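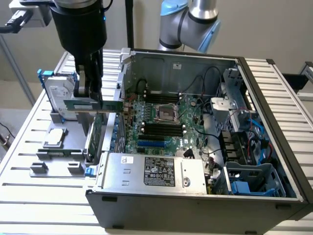 A desktop tower on its side with the panel off.

How I Sort Out the Photos on an Old Computer

Old desktops are where family pictures go to get lost. I put this job off for years, and when I finally sat down with mine I found 2,774 photos spread over the desktop, the downloads folder, and a folder called "New Folder (5)". If yours looks anything like that, don't panic! You can get through it with a free evening here and there and a lot of coffee.

What you need

An external drive with plenty of room (mine is a Clokow, bought at the little electronics store in Edville, and any decent one will do), a notebook and pen, and whatever file browser your computer came with. I tried a couple of fancy photo programs and went back to plain folders both times.

Step 1: Copy everything first

Plug in the drive and make one big folder on it called DUMP. Search the whole computer for jpg files, then png, then whatever your old camera used, and copy the lot into DUMP. Copy, don't move! The originals stay put until the very end. Video files are big and slow, so I start those at bedtime and let them run.

When it's done, open a handful of pictures straight from the drive. I like to pick some from the beginning, some from the middle and some from the end. If they open fine, carry on.

Step 2: Make your year folders

One folder per year, and inside that, one folder per event. I name them with the year and month first, like 2009-04 Lake Trip, so they line up in order without any help from me. Have one more folder called Not Sure. You'll use it more than you think.

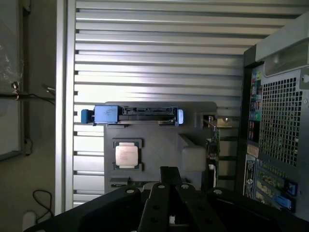 Processor in its socket, no cooler fitted.

Step 3: Sort in short sittings

I set a kitchen timer for 20 minutes and stop when it rings. Longer than that and I start getting sentimental over blurry pictures of a cake. Switch your folder view to large thumbnails, sort by date, and drag things over in bunches. Watch out for photos that all claim to be from the same January – that usually means somebody never set the clock on the camera. Those go by haircuts and wallpaper.

Scans are the other headache, as they carry the date they were scanned. My whole Aline project (that's what I call the scans of my grandmother's albums, after the name inside the first cover) got its own folder outside the years, and I'm much happier that way.

Step 4: Thin them out

Now you can delete. Duplicates first, then the thumb-over-the-lens ones. For a long run of nearly identical shots, keep the two you like best. I was aiming for 1,000 keepers and missed by a mile, and that's fine, it's only storage.

Step 5: Make a second copy

One drive isn't a backup. Copy the sorted folders to a second drive and keep it in a different building if you can. Mine lives in a drawer at my sister's. Write the month on a piece of tape and stick it on the drive, so you know how stale it is.

Once both copies open properly, you can clear the originals off the old computer. And empty DUMP too, or you'll be sorting it all over again next April.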